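Print this page | E-mail this page

Bedroom Safety Walk-Through, With My Comments

I do this list in June, before the hot weather settles in, and again whenever someone new moves into one of the rooms at Skaltgate. It started as a single sheet Laurențiu Bogdan handed me when I took over the upstairs hallway, and I've scribbled on it so much that I finally typed the whole thing up. Mark each line OK, FIX or ASK. My comments are just that, comments, so skip them if you're in a hurry!

1. Door and way out

[ ] Door opens all the way without hitting anything
[ ] Clear path from bed to door, at least as wide as your shoulders
[ ] Key or latch works from the inside

Comment: try the path with the lights off. I did it in my own room and found a suitcase with my shin. Costel Filip keeps his shoes in a row right where the door swings, and we've had words (friendly ones) about it. I marked that FIX and he moved them to the closet shelf while I was standing there, so now it's OK.

2. Smoke alarm

[ ] Test button gives a loud beep
[ ] Nothing hung from it or taped over it
[ ] Battery changed when it should be

Comment: hold the button down for a full two seconds, a quick poke doesn't always do it. The one at the end of the hall is a Gandex and the cover is stiff, so turn it with the flat of your hand and don't pry at it with a screwdriver like I did.

3. Outlets, cords and lamps

[ ] No cords under the mattress, a rug or a blanket
[ ] No power strip plugged into another power strip
[ ] Plugs fit snugly and don't feel hot
[ ] Bulbs no stronger than the lamp label says

Comment: the bedside lamps here say 60 watts and that means 60. Phone chargers are my big one. People sleep with the phone under the pillow, charging, and I do wish they'd stop. Put it on the chair - or the windowsill, or the floor, anywhere that isn't bedding.

4. Bed and bedding

[ ] Frame or base steady when you sit on the edge
[ ] Sheet in decent shape, no long loose threads or rips big enough to catch a foot
[ ] Mattress dry underneath (lift a corner and look)
[ ] Heater well away from blankets

Comment: a worn edge on a sheet is an ASK from me, not a FIX. If the person likes the sheet, fold the edge over and run a line of stitching along it. Ten minutes, tops. I've done it by hand in front of the TV.

5. Walls

[ ] No damp patches or soft spots
[ ] No flaking paint near where someone sleeps
[ ] Shelves and hooks hold when you give them a tug

Comment: scuffs don't count! I used to write down every mark, and Laurențiu very kindly told me he was not going to repaint the building on account of shoe rubber. Scuffs are OK. Stains that grow are ASK.

6. Trash by the bed

[ ] Container stands flat and doesn't tip when nudged
[ ] Nothing sharp, and no batteries, in with the paper
[ ] Medicine boxes checked before they get thrown out
[ ] No clothes in there by mistake
[ ] Food wrappers inside it, not next to it

Comment: this is the section people laugh at, and it's the one where I write the most. A bucket beside the bed is perfectly fine with me, I don't care if it's old and stained inside as long as it's sound. What I look at is the mix. Tissues and snack wrappers, sure. Socks I ask about, every time.
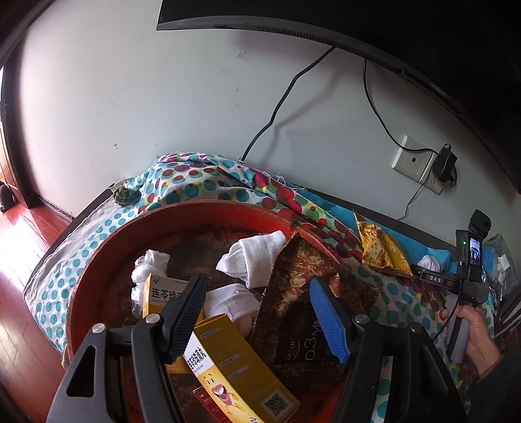

Can leftover pills go in the bedroom trash?

Take them back to a pharmacy that accepts old medicine, and if there isn't one near you, ask the pharmacist how to get rid of that particular kind. Some need special handling, so it's worth the question.

As for the packaging, open every box before you let go of it. Slide the tray out, check the blisters, unfold the leaflet if it's stuffed in there. Once it's really empty you can flatten it. And if anyone is still taking the stuff, keep the box - the name and the dose are printed on it and you'll want both if they ever have to see a doctor in a hurry.

7. Window

[ ] Opens and closes without a fight
[ ] Stays open by itself
[ ] Curtain cord tied up out of reach of small kids

Comment: the Merden latches stick when it's humid. Push in, then up. I've written it on a bit of tape on two of them.

8. Signing off

[ ] All FIX items have a name next to them
[ ] ASK items passed along to Laurențiu
[ ] Copy left in the room

Comment: please put a name, even if it's yours. "Somebody should look at this" sat on my list all last winter. Still open from the last round: the closet light in Costel's room, plus the hinge on the Olteanu cabinet, which needs a longer screw than anything in my drawer.

Contact | Copyright Skaltgate Residents | Back to top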